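Section 4. Recording your first cloth-folding examples

If you made it through Section 3, your grippers are paired, your phone shows two green dots, and you're itching to record something. Good! This is the part of the Skultudel kit I like best, and it's also the part where I wasted the most time when I started, so I've put in plenty of notes from my own mistakes. Read the whole section once before you press anything.

We're going to record 30 examples of one small job: take a folded cloth off a bed, open it out with both grippers, fold it again, put it back. One example is one full run from start to finish, and Skultudel calls each one a "take." You'll see that word all over the menus.

What you need

Two hand-held grippers, charged. One cloth (a hand towel or pillowcase is perfect). A bed, or any flat surface you can reach across without leaning on it. The Gremamton app, open on the Record tab.

Getting the room ready

1. Pick a cloth that's a different color from whatever it's lying on. It doesn't have to be a loud color, you just want to be able to find the edges easily when you review the takes later.

2. Fold the cloth and put it where you want it to start. Leave it alone from now on except during a take.

3. Leave the room the way you live in it. I used to clear everything away before recording, and Abilio Lorente (he wrote the training scripts, so I listen to him) asked me to quit it. A model that has only ever seen tidy rooms does badly in a normal one.

4. Open the curtains or switch on a light, one or the other, and then don't change it until you've finished a batch.

Note: Patterned sheets are fine. Stripes are fine. A mirror right behind the bed is not so fine, so turn it around or hang something over it.

Recording a take

5. Pick up one gripper in each hand and stand where you can reach the cloth comfortably. Squeeze each trigger all the way and let it open again, twice. The app uses this to learn your full range, and if you skip it the finger positions in the file will be off.

6. Press Start and wait for the long beep. Hold still for a slow breath. I know it feels silly, but that quiet bit at the front makes the two recordings much easier to line up.

7. Bring the first gripper in over the surface with the fingers open. Go at the speed you'd use if you were showing a kid how to do it.

8. Close on the cloth and lift. Then bring the second gripper over and take hold of the other side.

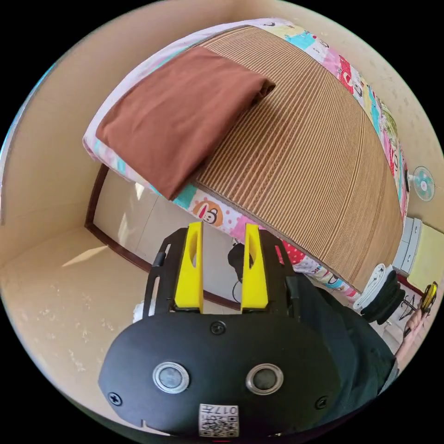
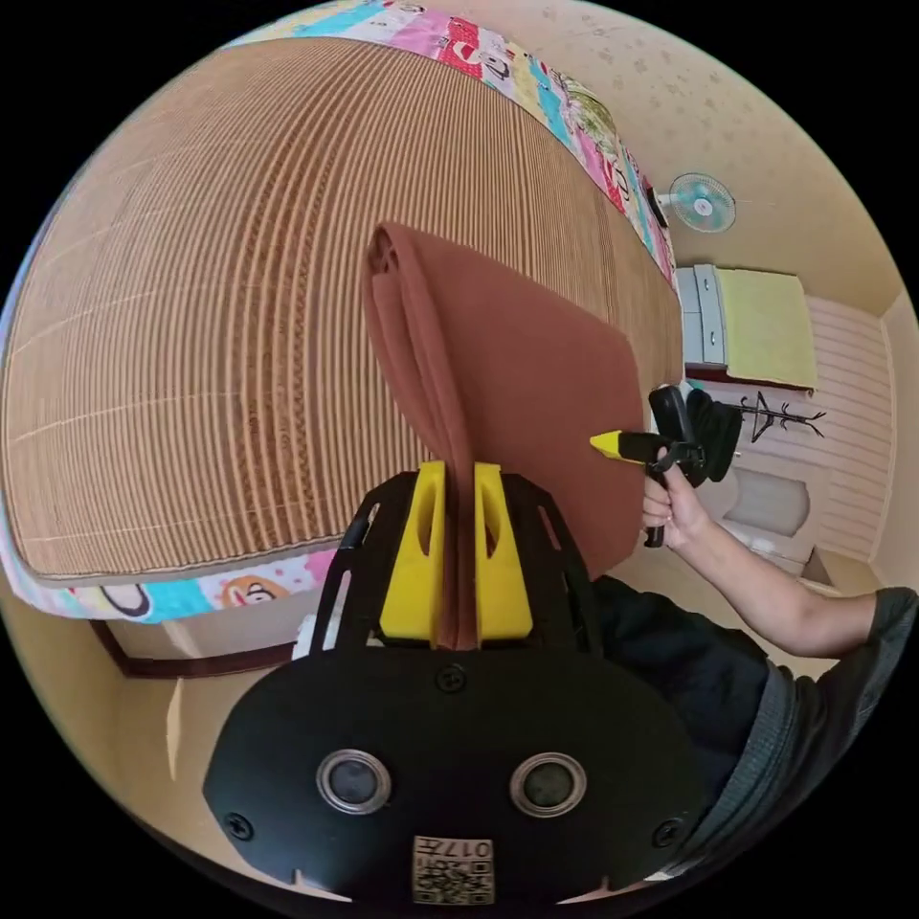

Fingers apart over the bed (first picture), and the cloth pinched, with the second gripper's tip at its right edge (second picture).

9. Open the cloth out between the two grippers. If one side slips, keep going! Grab it again and carry on with the take. A slip you recover from is worth having, and I tag mine "regrasp" so I can find them later.

10. Lay the cloth down, fold it, and put it back where it started. Open both grippers, move them clear, hold still for another breath, and press Stop.

Caution: Don't squeeze harder when the cloth slips. The trigger has a stop at the end of its travel and I bent the linkage on my very first kit by cranking past it. Open up, move in a little deeper, and close again.

Caution: Keep your own fingers out of the way. If you straighten the cloth with your bare hand halfway through, the take is spoiled, because the learner has no way to copy that move. Hit Discard and do it over.

Checking what you've got

11. After every 10 takes, stop and play a few back. You're looking for three boring things: the fingertips stay in view, the cloth isn't a blur, and both recordings start on the same beep.

12. Fill in the task line. Use the same wording every time. Mine is "unfold cloth and refold on bed," and I paste it in so I don't end up with four spellings of it (I have done this, and Fulgencio Olmedo had to clean it up in April and was very nice about it).

13. Shift the cloth a bit before the next batch. Turn it, slide it toward the pillow, fold it a different way. The job stays the same and the starting point moves.

14. When you hit 30, tap Close Session and let the files copy across to the Kamolrat folder. Keep the app on screen while it does this. On my old phone it quits copying the second I check my messages.

If something goes wrong

The app says "29 of 30" and you're sure you did them all: one take was too short and got dropped. Look under Skipped, then record one more.

The two recordings don't line up: you probably moved before the beep. You can nudge them by hand in the Wirance viewer, but for a single bad take I just throw it out and redo it.

The code label won't scan: wipe it with a dry cloth and try again with the light off to one side. If it's scratched, type the gripper's number in by hand under Devices.

Your wrists hurt: take a break! I don't do more than two batches in a row anymore, and my later takes are a lot smoother for it.

Section 5 covers sorting your takes and sending them off for training. Leave both grippers on charge while you read it.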